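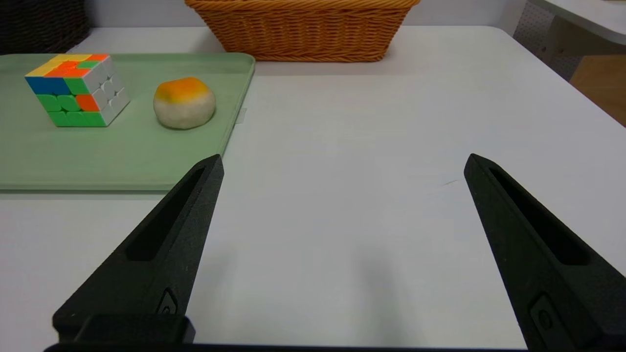

How to Sort a Work Table With One Tray and Two Baskets

Applies to: desks, craft tables, utility counters, kids' tables
Time: 13 minutes for a first pass
Level: easy

This method clears small loose items from a flat surface and gives each one a place to go. It uses a shallow tray as the holding area and two open baskets as destinations. It works best on a table that collects unrelated objects, such as puzzles, toys, brushes, tape and markers.

What you need

One shallow plastic tray with a raised rim
Two rectangular wicker baskets of similar size, in different colors
A dry cloth
A sheet of 400-grit sandpaper (only if the wicker has snags)

The raised rim keeps round items from rolling off. Rounded corners are easier to wipe out than square ones. Avoid a deep tray, as it tends to turn into a third basket.

The baskets should differ in color enough to tell apart at a glance. Dark brown and a light orange-tan are a good pair. With baskets of the same color you will need labels, and labels on open weave come loose.

Step 1. Place the baskets

Set both baskets on the back half of the table, long sides parallel to the back edge. Leave a gap between them wide enough for a hand. If the table is against a wall, push the baskets close to it.

Step 2. Place the tray

Put the tray in front of the baskets, where you can reach all of it without leaning. Do not slide it under the basket rims. Every item should lift straight up and over.

Step 3. Assign the baskets

Dark basket: hard items that can touch each other without damage. Puzzle cubes, scrub brushes with handles, blocks, rolls of tape.

Light basket: soft items, or anything that picks up dirt. Cloths, plush toys, paper.

Decide this before anything moves. If the split does not fit what is on your table, change it now and write it down.

Step 4. Load the tray

Move loose items from the table to the tray. Keep them in a single layer with space between them. Stop when the tray is full, even if the table is not clear.

Step 5. Empty the tray

Take one item at a time, largest first. Hold it by two opposite sides, bring it above the basket rim, lower it, then let go. Dropping a hard item from height will mark it and can split old wicker.
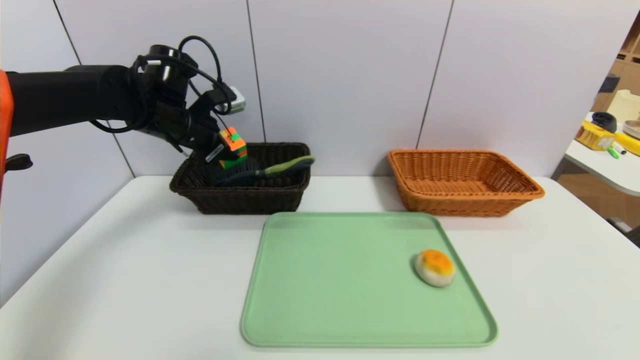 Long-handled items go in at an angle, with the bristles or heavy end down in the basket and the handle resting across the far rim. This leaves the front of the basket open for compact items. A cube sits flat on the basket floor if it goes in beside the brush head, and tips over if it goes in on top of the handle.

Step 6. Deal with what is left

Some items will not belong in either basket. A play bun or egg tart goes back to its play food set. Real food goes to the kitchen. Leave these on the tray until the end and carry them out together, on the tray.

An empty basket at this point is not a fault. If the light basket stays empty for two or three rounds, the split in Step 3 is wrong for your table.

Step 7. Wipe and reset

Lift the tray, wipe the table with the dry cloth, and put the tray back in the same position. Wipe the rim of the tray last.

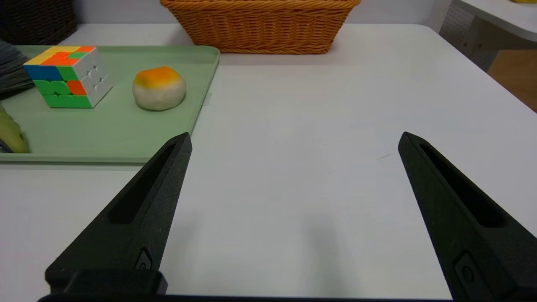
By the Clikine Storage Desk
Filed under: Tables and Counters | Updated in May

Notes on fit and upkeep

Tray position. On a narrow table, move the tray to the left or right side and keep the rest of the surface open for work. The order of the steps does not change.

Wicker snags. Sand along the strand with the 400-grit paper, never across it. Brush the dust out before refilling.

Scrub brushes. Let them dry fully before they go in the basket. Damp bristles will stain unsealed wicker and anything under them.

Overflow. When a basket fills above the rim, remove items down to half depth. Stacking above the rim defeats Step 5.

Shared tables. Tape a card with the Step 3 split to the wall behind the baskets at eye level.

Related pages: Cleaning Woven Baskets; Choosing a Tray Depth; Storing Play Food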